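Werkstatt-Tipps, Teil 2: Platinen und Module ausbauen, ablegen, wieder finden

Stand 28 March 2026, wird ergänzt wenn mir was einfällt

Kurz vorab: Strom weg. Stecker raus, nicht nur Schalter aus. Dann warten, Kondensatoren halten länger als man denkt. Ich geb immer 15 Minuten, lieber mehr.

Unterlage: hell, glatt, ohne Wolle. Altes Küchenbrett geht, Handtuch geht nicht (Fussel, Aufladung). Besser eine ESD-Matte, meine von Lotwood ist fast 130 cm lang, reicht für alles. Erdungsband nicht vergessen, auch im Winter nicht, gerade im Winter nicht.

Anfassen immer nur am Rand. Wenn das Modul in einem Kunststoffrahmen sitzt: am Rahmen. Finger weg von den Pins, Hautfett auf Gold sieht man erst nicht und später hat man Wackelkontakt. Bei langen Steckerleisten gerade abziehen, nicht hebeln. Links ein Stück, rechts ein Stück, Geduld. Verbogener Pin? Mit feiner Pinzette, ein einziges mal zurückbiegen, beim zweiten Mal bricht er.

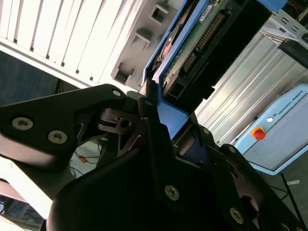

Aufkleber auf der Platine dranlassen! Steht oft die Teilenummer drauf, die braucht man beim Nachbestellen. Vor dem Reinigen abschreiben, Isopropanol holt den Druck runter. Krum Georgiou hat mir mal ein Modul ohne Etikett gebracht, den halben November gesucht.

Reinigen: weicher Pinsel, trocken. Nur wenn das nicht langt Isopropanol, und zwar wenig. Trocknen lassen, nicht föhnen. Druckluft mit Abstand, Dose aufrecht halten, sonst kommt das Kalte flüssig raus.

Schrauben: Innensechskant nur mit passendem Schlüssel, kein Kugelkopf zum Losbrechen. Rausgedrehte Schrauben auf Klebeband, in der Reihenfolge, Band beschriften. Magnetschale ist bequem, aber bitte weit weg von Relais und Sensoren.

Lagern: antistatische Tüte, dann Schachtel, dann Zettel außen drauf. Nicht stapeln. Ich nehm die flachen Kästen von Gonby, da passt auch ein Rahmen noch rein, ohne das was drückt.

Einbau rückwärts. Erst ansetzen, schauen ob die Leiste sitzt, dann drücken. Geht es schwer, wieder raus und nachsehen.

Ergänzungen bitte an Teodora Zupan, ich trag sie dann nach.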